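Personal Finance > Budgeting and Big Life Changes
Thread: Going down to one paycheck so I can finish my degree, how big should the cushion be?

plallau_porch wrote:
Long time reader, first time starting a thread, so go easy on me. My husband and I have both worked full time since before we were married. Starting in July I'm dropping my job completely to finish the nursing degree I walked away from in my twenties. I have 3 semesters left. The school is the one in Clolutham, so I can live at home and drive, and tuition is already set aside in its own account (took us forever, but it's done).

What isn't done is the living-on-one-paycheck part. I've been running numbers every night at the kitchen table and I keep getting a different answer depending on my mood. On a good night we come out a little ahead every month. On a bad night we're short 254 dollars a month and I'm looking at the dog like he should get a job.

We have savings that would cover five months of everything if nobody earned a dime. My husband says that's plenty. I say it isn't, because the car is old and so is the water heater. His pay is steady, he's been at the same place forever, no commissions or anything weird.

So, how big a cushion would you want before doing this? And would you put the start off by a semester to build it up? I really, really don't want to put it off.

Tarun Bajpai wrote:
Congratulations, first of all! Going back is hard and you've already got the tuition sorted, which is the part that sinks most people.

I'd want to know which number is the real one. You say you come out ahead on a good night and short on a bad night. What changes between the two? If it's groceries, that's one thing. If it's that you leave out the car insurance on the good nights, that's another.

plallau_porch wrote:
Ha, caught. On the good nights I leave out Christmas, the vet, car repairs and my sister's wedding. I tell myself those aren't "monthly."

Tarun Bajpai wrote:
Yeah, then the bad night is your budget. Add up everything that isn't monthly, divide by twelve, and give it a line of its own. I did this when my wife went down to part time and it hurt to look at but we stopped getting surprised.

bernice_fiadzo wrote:
I'm going to disagree with your whole plan a little, sorry! I don't think the size of the cushion is the question. You're short every month by your own math. A cushion is for the water heater. If you're using it to buy groceries too, it's going to be gone right when the water heater goes, and it will go in January, they always do.

Fix the monthly gap first. Then five months sounds fine to me with one steady job in the house.

Kamlesh_K wrote:
Five months is not fine. I'm sorry to be the grump here but I was laid off from a "steady, been there forever" job and it took me most of a year to find something that paid the same. When there are two earners and one gets laid off you tighten up. When there's one earner and he gets laid off you have zero coming in. The risk is completely different. I'd wait the semester.

bernice_fiadzo wrote:
Kamlesh, waiting a semester also costs her a semester of nurse's pay at the other end. That's never in anybody's spreadsheet but it's real money.

Kamlesh_K wrote:
It's real money if she finishes on time and gets hired right away. The savings account is real money today.

bernice_fiadzo wrote:
And if he does get laid off, she can go back to work. She hasn't lost the ability to earn, she's just busy.

Kamlesh_K wrote:
Fair. I still wouldn't sleep.

simin.m wrote:
Hi! I did almost exactly this, except it was a teaching certificate and we had a toddler. Can I suggest the practice run? Starting with your very next paycheck, put your whole pay into savings and live on his. Don't touch yours at all. We did it for 2 months before I quit and I learned more from that than from any worksheet. For one thing we found out that I was the one quietly paying for everything with my debit card, birthday presents, haircuts, school pictures, all of it, and none of it had ever made it into the budget because my husband wrote the budget (love him dearly).

Plus everything you don't spend goes right onto the cushion, so you and Kamlesh both get what you want.

plallau_porch wrote:
Oh I love this. I have enough time before I quit to do the same thing. Did you cheat?

simin.m wrote:
Of course we cheated. We wrote down every time we did, that was the rule. It was mostly takeout on the nights I worked late.

Santosh P wrote:
The practice run is good, but be careful about one thing. Your take-home from one salary won't necessarily look the same after you quit. If your health insurance is through your job right now, you'd be moving over to his, and his check gets smaller. Have him ask HR what his paycheck would be with you on his plan, and practice on THAT number. Also ask about the deadline for adding you. Losing your coverage normally opens a window to get on his plan, but it doesn't stay open long and I've seen people miss it.

plallau_porch wrote:
It is through mine. I did not have that in there at all. Going to go lie down on the floor for a bit.

Santosh P wrote:
Better now than later! The other side of it is that your taxes as a household will probably drop with one income, so it may not be as bad as you're picturing. Don't guess though, have him redo his withholding once you've stopped working.

Kamlesh_K wrote:
Good catch on the insurance. And the commute? You said you'd be driving to Clolutham. Gas, parking, tires. What's campus parking these days?

plallau_porch wrote:
The student permit isn't bad, but it only covers the far lots. If I get there after nine it's the pay garage, and my Monday class starts at ten, so that'll be tempting. I could also park free over on the residential side and walk in, it's 20 minutes if I don't dawdle. My husband thinks I'll do that for exactly one week.

bernice_fiadzo wrote:
I walked in from the free streets all through school and it was the only exercise I got. You'd be amazed what it adds up to over a semester. Bring dry socks.

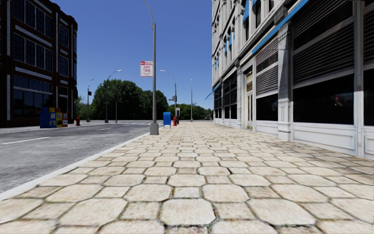
Page 2 of 2

plallau_porch wrote:
Okay, update! We sat down last night with all of this and a frozen pizza (logged it, Simin, don't worry).

His HR got back to him. Putting me on his plan takes a noticeable bite out of each check, though less than what I pay now for mine. With that in, and with a proper line for all the not-monthly stuff, we were short by more than my bad night number. I won't lie, I was pretty low for an hour or so.

Then we started cutting. We dropped the storage unit, which has been holding my mother-in-law's dining set since I don't know when. We're moving the extra we were throwing at the car loan back down to the regular payment until I graduate. And I told my sister I can be in the wedding or I can go to the bachelorette weekend but not both, and she was so nice about it that I cried.

That gets us to just about even. Not ahead, but even.

Tarun Bajpai wrote:
Even is great! Even for three semesters with your cushion untouched is a really good place to be. I'm a little surprised at the storage unit, those things are sneaky. What did you do about the dining set?

plallau_porch wrote:
It's in the garage and my mother-in-law is "coming to look at it."

Kamlesh_K wrote:
I like this a lot more than where you started. I'd still like to see a bigger cushion but the practice run will help with that. Would you think about picking up a few hours somewhere during breaks? Even something small takes the pressure off.

plallau_porch wrote:
I've thought about it. My old boss at Luvolby already asked if I'd cover the front desk over the winter break, and I said maybe. I don't want to count on it in the budget though. If it happens it goes in savings.

Kamlesh_K wrote:
That's the right way to treat it.

simin.m wrote:
One more from me and then I'll hush. Put a little fun money in for each of you, even if it's tiny. I left mine out because I felt guilty for not earning, and by the second term I was hiding coffee receipts in the glove box like a teenager. We had a dumb fight about it. You're both doing this, so you both get some.

bernice_fiadzo wrote:
Yes yes yes to this. My husband and I each get the same amount no matter who's bringing in what.

Santosh P wrote:
I'd do the fun money in cash, personally. Once it's gone it's gone.

bernice_fiadzo wrote:
See, I'm the opposite, cash just evaporates in my purse. I'd rather have a separate card.

plallau_porch wrote:
We're going to try cash for him and a card for me, and whoever runs out first has to do the litter box (yes, there's a cat too, I left her out of the first budget as well).

Practice run starts with my next check. I'll come back and post the cheating list at the end of the month. Thank you all so much, even Kamlesh!

Kamlesh_K wrote:
Post the water heater's age too.

plallau_porch wrote:
I looked. The sticker is too faded to read and I'm choosing to feel fine about it until Monday.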